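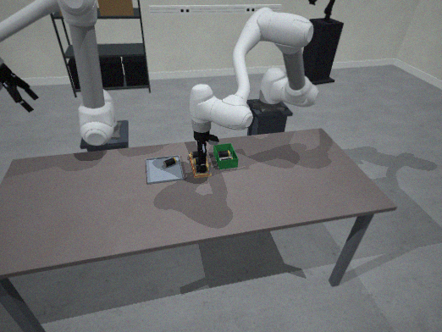 OLLMONT, 22/08/2024

The Benora show box is a lockable tack and grooming trunk sold to families who exhibit livestock at county fairs. We bought one in July for our daughter's first year with market lambs and used it through the whole fair, from check-in to the day the barns emptied out. It cost $150 at Langlois Feed.

The box is 47 inches long and came with the lid, a lift-out tray, a padlock hasp and a set of casters you put on yourself. Putting the casters on took me most of an evening. The holes on one end were drilled a little tight and I had to run a bit through them. The instructions are a single sheet and the drawing of the brake casters is backwards, so check them before you tighten anything.

Once it was together it held everything we needed for 3 lambs: halters, blankets, two brushes, the clippers, feed pans, show clothes in a garment bag folded over once, and a fan cord. The tray is the best part. It lifts out with one hand and sits across the top of the box, so small things like hoof picks and ear tags don't end up at the bottom under the blankets.
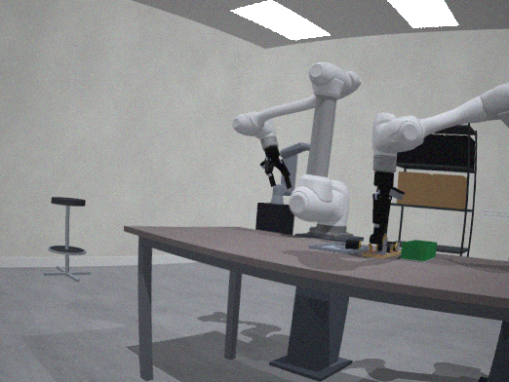
The lid is strong enough to sit on. Three kids sat on it every afternoon for a week and the hinges are still straight. Rain got blown in on the second night and the inside stayed dry except for one corner near the hasp, where the seal doesn't quite meet.

The wheels are the weak point. They roll well on concrete and on the wash rack, but in the gravel lot they dug in and two of us had to carry it. Loaded, it is too heavy for one person. I'd pay more for larger wheels, and the dealer said there isn't a kit for that yet.

We looked at the Flakier trunk too. It has better wheels and a nicer handle, but it is shorter and our blankets would not lie flat in it. If you show rabbits or poultry, that one would probably be plenty.

I give the Benora 7 out of 10. We will use it again next year.

Comments

barnmom4: Did the clippers fit in the tray or do they have to go underneath?

Reply from author: Underneath. The tray is too shallow for ours.

hillroadlambs: Same trouble with the caster holes on mine. Good box otherwise.

dk_showpigs: We put ours on a garden cart to get it across the lot. Works fine.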